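10/03/2021

Can sorting, continued. Beatriz wants the cans grouped by color because that's how the Closteneck people asked for it. I still don't buy it. Half of what we have is white or silver with some color on the label, so where does a white can with a red and gray label go? With the reds? Rosaire says whites. Beatriz says reds. We have no rule written down, and I'm not going to pretend the tally from May means much when the two of them were sorting by different ideas.

Stayed with the butcher-block table. Rosaire thinks the striped grain makes it harder to judge spacing by eye. Maybe. I'd want to see that tried on a plain top before we go and buy one.
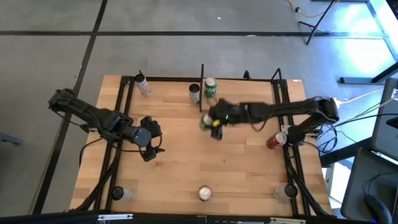
Mixed cans on the block table, green one lifted near the center. Eight in total.

Spacing: the Falcão sheet asks for 40 mm between neighbors. Fine for the cans along the back, less fine toward the right rail, where a can at an angle takes up more room than the sheet allows for. The sheet assumes everything stands up straight. Whoever wrote it has not spent much time with cans.

Rosaire's count is 94 placements out of about 100 "good." I asked what good means and got "looked right." Not using that number until we agree on a tolerance – 2 mm, 5 mm, I don't care, but pick one and put it on the wall.

Also unconvinced by the Fadus labels idea (stickers on the lids). It would settle the color argument, but then we're sorting stickers.

To do:
Write the color rule, one line, both of them sign it.
Decide on leaning cans – redo or leave.
Ask Beatriz where the 80 in her column comes from. Percent? Cans?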